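Help Desk: Footwear and Outdoor Gear
Ticket 875: Small sandals, sole query and a strap that won't stay put
Status: Resolved
Opened by: Xolani Mofokeng
Product as entered: Rernico kids' sandal, black with blue and green straps
Bought from: Pundance, Edwards store

Opened, 9:40 am

Hello there, and thank you in advance for reading all of this. My daughter has had her sandals since August and she adores them, to the point where we've had words about wearing them to bed. I have two questions and I've put both on the one ticket, I hope that's all right.

The first is the sole. I gave the pair a good scrub in the laundry sink after a weekend at the creek, and once the mud was out of the tread I noticed an oval patch with a different texture from the wavy part. I'd never seen it before and got it into my head that the rubber had rubbed through to some under-layer. My mother-in-law thinks it's meant to be there. Could you tell me who's right?

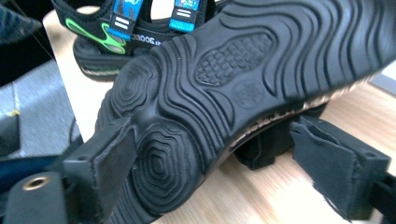

Attachment 1: sole, with the oval patch towards the upper middle

The second is that one of the straps slides back through its loop when she runs. I do it up firmly at the front door and by the letterbox it's flapping. I've tried doing it tighter but then she says it pinches, and fair enough.

Reply from Zinau Support, 11:15 am

Hi Xolani, lovely to hear they're getting such a workout! I'll take the sole first as it's the easy one. The oval is moulded in, so your mother-in-law gets the point. You can see it has its own raised rim and that the little basket-weave pattern inside is still standing up, and the wavy ridges look well defined too. If it were wearing through you'd expect the pattern to go smooth first. There are a few specks of dust or lint on the rubber but they're nothing to fret over, a soft brush will shift them.

For the strap, would you mind trying the following when you have a minute?

Undo all the straps and let them out as far as they'll go.
Rinse the webbing in plain lukewarm water, working it back and forth through the loops. Creek sand gets in there and makes it slippery.
Lay the sandals somewhere flat and airy, out of full sun, for 27 hours. (I know, very exact! It's a day plus breakfast.)
Do them up again on her foot while she's standing, front strap before the back one.

Could you also tell us what sort of surface they've been drying on? We do see straps stiffen when they're left on hot concrete.

Xolani Mofokeng, 1:05 pm

She'll be unbearable about the oval, but thank you. They dry indoors on the table, which has a pale wood top, and it's well away from the window. I wipe it down before and after.
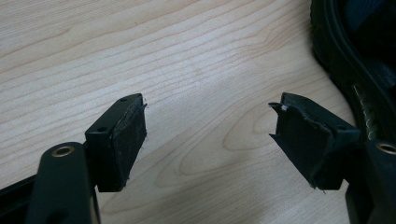 Attachment 2: tabletop, bare

I'll do the rinse tonight and report back. She's been told it's gumboots tomorrow and has taken it badly.

Reply from Zinau Support, 1:30 pm

That table sounds just fine, no changes needed there. Please pass on our sympathies about the gumboots.

Xolani Mofokeng, 4:50 pm, two days on

Well, you wouldn't believe the sand that came out of that webbing. I had to rinse it 3 times before the water ran clear. 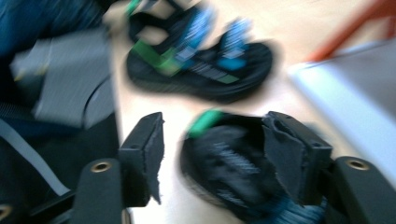

Attachment 3: the pair, blue and green straps with striped webbing

I did the straps up standing, front one first, and she went to the park and back with no flapping and no complaints of pinching. I'm going to rinse them after every creek visit from now on.

Reply from Zinau Support, 5:10 pm

Wonderful news, and thank you for the picture, I've noted the black with blue and green. I'll mark this one resolved, but if the strap starts creeping again just reply here and it will reopen with all your notes attached.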